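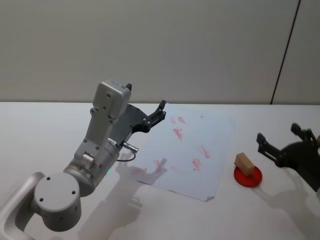 I think a person working with color should keep a sheet of plain white paper on the table, and I think the sheet should be allowed to get dirty. I mean ordinary copier paper, laid down flat, with nothing planned for it. You dab on it and wipe on it. You find out what the red looks like before it goes on the thing you care about.

I have held this view for a long time and didn't expect to have to defend it. Then in June the people who run our Saturday print and lettering class proposed doing away with loose paper on the tables. The plan was to buy wipe-clean mats from Oletti, one per seat, and to stop putting out scrap. Araba Owusu wrote the proposal, and it was a fair one. The tables are white, red pigment stains them, and loose sheets slide around and end up on the floor. A mat stays put and can be washed at the end of the afternoon. She had priced it at 56 dollars a table.

I voted against it, and I'd like to set down why at more length than I managed in the meeting.

The first thing is that paper tells the truth about color and a mat doesn't. Most of what we make in that class ends up on paper. Red on a slick gray or green surface beads up and goes dark. The same red on white paper spreads a little at the edges and dries lighter than it went on. If you test on the mat, you learn how your paint behaves on the mat. Kwaku Mahama has been mixing his reds on the Dristmont mat he uses at home for years, and he still has to do it a second time once he starts on the real sheet.

The second thing is that a dirty sheet is a record. You put down a streak and it's too strong. You put down another and it's too faint. A few more go wherever there is room. When you sit back you can see the strong ones and the weak ones together, and you can choose. On a mat the old marks get wiped off to make space, or they run into the new ones. People say they'll remember what the earlier mark looked like. I don't believe them. I can't carry a shade of pink in my head for 2 minutes, and I've been trying since school.

I will grant the point about sliding. A single sheet on a smooth table does move, and it never seems to stay square to the edge. The corners lift, too, and a lifted corner is easy to catch with a sleeve. A bit of masking tape deals with it. So does leaving it crooked. I've come to like a sheet that sits at an angle, since my hand comes in at an angle anyway, and I don't see what would be gained by lining it up with the furniture.

The stained tables are a stronger complaint. But the stains I've looked at come from people who had no paper in reach and wiped the brush on whatever was there. Ohemaa Yakubu, who does most of the cleaning up, told me the worst spots are at the end of the room where the scrap box doesn't get passed. That sounds to me like an argument for more paper.
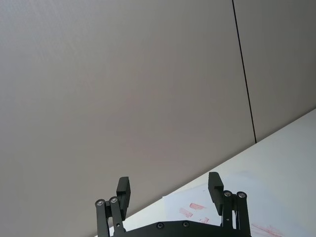
There is also the matter of what surrounds the work. I'm in favor of plain rooms for this. A white table and a gray wall with nothing hung on it will do more for your judgment of red than any lamp you can buy. Colors lean on whatever is next to them. Put a red patch beside a bright green mat and it looks hotter than it is, and then you take it home and wonder where the heat went. Etornam Annan argues that a bare room is gloomy and that students, younger ones most of all, want things to look at. She may be right about a general classroom. For two hours of matching color, I'd take the dull wall.

White paper on a white table has its own small lesson. The two look the same until you put one on top of the other, and then you notice that the paper is a bit cooler or the table a bit glossier. Beginners tend to treat white as the absence of a choice. It's worth seeing, before any paint comes out, that there are several whites in front of you and that your red will sit differently on each.

Cost came up in the meeting as well. Mats last, and paper gets thrown out. Abdul-Rahman Bawa made this argument, and he made it from a concern about waste that I share. I would answer that we don't need fresh paper. The office next door discards misprints every week, blank on the back, and 30 sheets would see us through a class with some to spare. The sheets can be used on one side, turned over if the paint hasn't soaked through, and used again. A vinyl mat gets cut up, curls in a hot car, and goes to the landfill too. It takes longer to get there.

I don't want to overstate this. A mat is the right thing under a blade, and I keep a small Grarix one for trimming. If you work in oils you may want a palette and a rag and no paper at all. My quarrel is with the idea that a table with marks and smudges on it is a table where something has gone wrong. A few red smears on a scrap sheet are part of the work. They're the cheap part, and I'd like people to make more of them, sooner, with less worry about how it looks.

The vote was put off until we've tried it both ways. One row of tables will have mats and the other will have paper, with the scrap box moved to the middle of the room where everyone can reach it. I've asked to sit on the paper side. Araba wants all the test sheets kept in a folder so we can go through them afterward, and I've said I'll bring the folder.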